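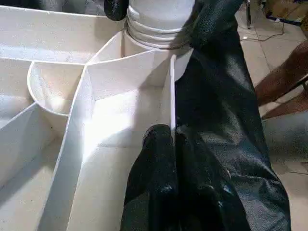

Mulora wrist gripper kit, review after one month

I bought the Mulora kit in July to replace the gripper that came with our arm. We use it mostly for sorting practice: pick up a piece of dark material, bring it over a white tray with dividers, let it go in the right cell. Soft things are the hard part. The old gripper was good with cups and boxes, but it lost fabric very often.

The kit has two rounded black fingers and a small camera for the wrist. Mounting took me 19 minutes with the tools I already had. The manual is short and the drawing on page 10 shows the cable on the wrong side, so follow the text there.

What I like most is the surface of the fingers. It is pebbled, and it holds a folded piece with a leather-like grain without much force. I ran 200 picks with such material and dropped it in 10 of them, almost always when I took only one layer. With a good pinch of folds it is very secure.

The camera is the weaker part. Black fingers and black fabric over a white tray are difficult for the automatic exposure — the floor of the tray becomes almost pure white. I set the exposure by hand to 80 and left it there. Also, the fingers are wide, and next to a thin divider you must come down slowly.

I wrote to the seller, Gemance, about the drawing. Leidy Giraldo answered the same afternoon and sent a corrected page. I would buy the fingers again, but I would choose the set without the camera.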